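4.3 Recording a Two-Handed Demonstration by Remote Control

Complete the glove calibration in Section 4.2 before starting. The Povow trainer stores up to 144 demonstrations per task. Each must be recorded from start to finish without a pause.

1. Select the task name on the operator station and press Arm.
2. Hold both hands still until the status light turns green.
3. Move slowly to the part. Close one hand first, then bring in the other.
4. Press Record before the part changes hands.

Note: Practice the handover in simulation first. Demonstrations made in simulation are stored separately and do not count toward the limit.

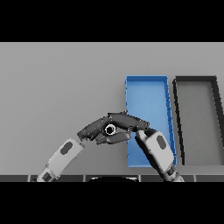

A handover is the most difficult portion of a task to teach, and operators should allow extra time for it. The receiving hand must have a firm hold before the giving hand opens. With a small ring, approach from opposite sides - one hand's fingers reaching over the top, the other hand's thumb-like finger pressing in from below. Keep the forearms well apart, so that only the fingers meet. Work close to the blue tray if it is the assigned destination, and leave the gray tray beside it clear of both arms.

5. Place the part, open the hand and withdraw both arms.
6. Press Stop, then Save or Discard.

Caution: Do not remove the gloves while the arms are live. Press Disarm and wait 25 seconds.

Send questions about stored demonstrations to Esther Mohamedi, Somwood Training Office.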